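协作机械臂桌面工位的摆放与安全规矩:我自己一直在用的一套

最后修改:2018年12月18日

先说明一下,这篇写给刚开始在桌面上跑机械臂的朋友,尤其是做抓取、摆放这类小任务的。大厂那套产线规范我也看过,挺好,就是搬到一张桌子上会有点水土不服。所以我把平时用的规矩整理了一遍,能照着做,也欢迎你改成自己的版本。

我这边的任务是厨房主题的:滤水篮、盘子、小草莓、小烤箱,全摆在一张白桌面上。
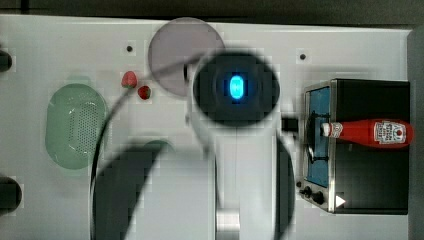
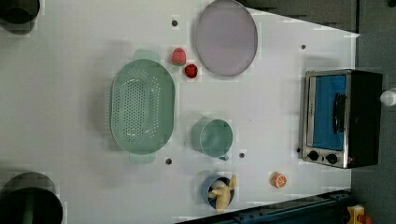
桌上都是浅绿色的滤水篮、两颗红色的小草莓、一个带点紫的盘子,再加上靠右的小烤箱。

一、开工之前:先把桌子当成图纸

我最早吃过的亏,就是"随手一放"。今天盘子靠左一点,明天烤箱歪一点,跑出来的结果没法比,吵都吵不清楚是程序的问题还是摆放的问题。后来我定了几条:

1. 大件先定位,小件后放。烤箱、滤水篮这种占地方的先放好,再去放水果之类的小东西。顺序反过来的话,你挪大件的时候一定会碰到小件,信我。

2. 每种布局给一个编号,写在本子上。我们组的布局都叫 Cirillo 加数字,名字没什么讲究,好念就行。本子上要画俯视草图,标清楚哪边是桌子的前沿,不然过两周自己都看不懂。

3. 有门的东西要留出开门的空间。烤箱门完全打开时前面还得剩50毫米,少于这个数我就重新摆。量的时候把门真的打开量,别拿眼睛估。

4. 有把手的杯子,把手朝哪边也算布局的一部分,要记。我以前只记位置不记朝向,结果同一个布局跑出两种抓法,查了一下午。

5. 换布局之后拍一张照片存档,文件名跟本子上的编号对上。

二、线缆:最容易被忽略的一块

线缆这个事我要多啰嗦几句,因为我见过的小事故里,线缆占了一大半(真的,比撞东西多)。

先让机械臂以最慢的速度把这次任务会用到的姿态都走一遍,人站在旁边盯着线看。要看三件事:线有没有被拉直,有没有扫到桌上的东西,有没有绕到关节缝里去。哪一条不满足就停下来重新理线,不要想着"应该没事吧"。

线要留余量,但余量别堆在工作区里。扎带也别扎太死,手指能塞进去一点点就刚好。腕部旋转超过90度的动作要单独再走一遍,往两个方向都转,线在一个方向上好好的,换个方向就可能绷住。

如果你用的是 Stuvlow 那种带卡扣的理线套,记得每次拆装末端之后检查卡扣有没有扣到底,没扣到底的话跑着跑着会自己松开。

三、急停和人站的位置

急停按钮的规矩就一条大的:操作的人不用迈步、不用转身就能按到。做不到就先别上电。

我的检查方法很土:站到平时的位置,闭上眼睛,伸手去按。三次都按到才算合格。换了操作的人要重新试,个子不一样,手长也不一样嘛!

按下去之后还要确认机械臂真的停了,而且松开按钮后不会自己接着动,必须由人重新启动才行。这一项我每天开机做一次,写进日志,日志上要有时间和做检查的人。

关于人站的地方,我是这么分的:

程序在跑的时候,手不进桌面范围。草莓滚走了也不去捡,先暂停再说。这一条新来的同学最容易犯,手比脑子快。

需要手动复位物品时,先暂停,确认状态显示已经停住,再伸手。两个人一起干活的话,由伸手的那个人说"好了",另一个人才能恢复运行。

长头发扎起来,宽袖子卷上去,挂绳式的工牌摘掉。冬天穿围巾进来的,围巾放外面。

四、标准怎么看,看哪几份

很多人一听标准就头大,我一开始也是。我的建议是别从头读,带着问题去翻。

ISO 10218 分两部分,前一部分讲机器人本体,后一部分讲系统和集成。我们这种自己搭工位的,后一部分更贴近日常。ISO/TS 15066 是专门讲协作机器人的,想弄明白人和机械臂靠近时该怎么限制速度和力,就去看它。ISO 12100 讲风险评估的思路,适合在画布局草图的时候配着看。

有一点想提醒:买来的机械臂说是"协作型",不等于你搭出来的整个工位就是安全的。夹爪是什么形状、夹的是什么东西、桌上有没有硬边硬角,都要重新评估。我当时图省事跳过了这一步,6月份组里内部检查,被 Trildale 那边的同事退回来重写,整整补了4页。

风险评估表不用做得多漂亮,我用的表就几列:会发生什么、多严重、多容易发生、现在怎么防、防完之后还剩多少风险。每换一种夹爪就重新填一遍,换道具的话看情况,换成重的或者尖的也要重填。

五、道具也要有规矩

能用玩具版就用玩具版,瓶子能用空的就用空的。真烤箱放在桌上当道具的话,不要接电源,插头收好固定住,别让它垂在桌边晃。

小件容易丢,我给每套道具配一个盒子,盖子里面贴一张清单。收工的时候对着清单收,缺一件就当场找,放到第二天基本就找不着了。

桌面每天收工擦一次,用拧干的布就可以。白桌面反光比较明显,换过灯或者挪过灯的位置以后,识别部分要重新标定,旧参数先别删,留个备份。

道具表面磨花了、掉色了,要么换新的,要么在记录里写上从哪天开始变了样。我们有一批数据就是因为没写这个,后来分析的时候怎么也对不上。

六、每天开机的顺序

我把它打印出来贴在 Vullham 工位旁边的墙上,照抄给你:

看一眼地面和桌边,有没有多余的东西。
对照编号摆好布局。
检查线缆和末端卡扣。
上电,做急停测试。
低速空走一遍,人盯着。
恢复到任务速度,先跑一次短的,没问题再跑长的。
日志签名。

整套走下来不费多少工夫,熟了以后边喝水边就做完了(水杯别放桌上啊,放后面架子上)。

停机超过24小时的,要从第一条重新来,不能接着上次的状态直接跑。碰到中途有人挪过桌子也一样,哪怕他说只挪了一点点。

下一篇打算写夹爪的力怎么设,软的东西和硬的东西分开讲。有想先看的内容可以在评论里留言。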